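Firthorpe Workshop - Planning Room Boards and Wall

Page updated 2023-09-24

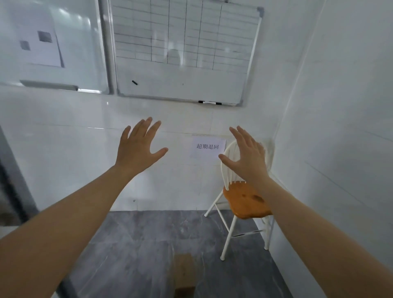 Grid whiteboard on the tiled wall, silver aluminum frame, gray plastic corner caps. Lower third left without lines. Second panel to the left with a taped sheet.

The planning room at Firthorpe handles the weekly job schedule for the bench area and the Irkbridge store. The schedule is kept by hand on a whiteboard. We tried a shared spreadsheet for 2 months and went back to the board in May, mostly for legibility from the doorway. This page records the current setup for people at other sites who have asked how ours is laid out. Notes are grouped by item.

Grid
Thin dark lines, ruled with a straightedge. Columns are for work areas and rows are for jobs. Row height is set for a single line of block capitals. Anything that needs two lines goes on a job card instead. The lines are redrawn when they become hard to read, and the whole upper section is cleaned first so that old and new lines do not double up.

Blank area
The lower third is for notes that do not belong to any one row: late deliveries, key handovers, a part number someone has to look up. Notes are wiped at the end of the shift. If a note has to stay longer than that, copy it to a job card.

Tray and markers
The tray runs the full width of the board. Dry-erase only. Black is used for the schedule itself and other colors are kept in the drawer for the quarterly stock check. Caps go back on after every use. A marker that skips should be thrown out, not returned to the tray.

Second panel
Light metal frame, mounted to the left and partly behind the grid board. It is used for printed sheets. Low-tack tape only, one strip at each top corner. Parcel tape left residue on the previous panel and took most of an afternoon to remove.

Surface
Both boards are glossy and pick up glare from the ceiling lights. From some positions the far left is hard to read. The Vudden office has matte boards, which cut the glare but hold more ink after wiping. We have stayed with gloss for now.

Cleaning
Dry felt daily. Damp microfiber once a week, then dry. For smudges that remain, a small amount of board cleaner on the cloth - never sprayed directly, as it runs behind the frame and into the tray. Test any new cleaner in the blank area first.

Wall
White tile. Drill at low speed with a tile bit, no hammer action until the glaze is through. Fixings for a board of this type should go into the wall behind the tile and not stop in the adhesive layer. Our spacing is 200 mm in from each end of the frame, with 3 fixings along the top rail.

Job cards
Printed on plain stock from the Munshi template, up to 200 per batch. Blank cards are in the top drawer under the window. Completed cards are filed by area, then by date closed.

Related pages: Irkbridge store shelving; Vudden office boards; Job card template (Munshi), current version.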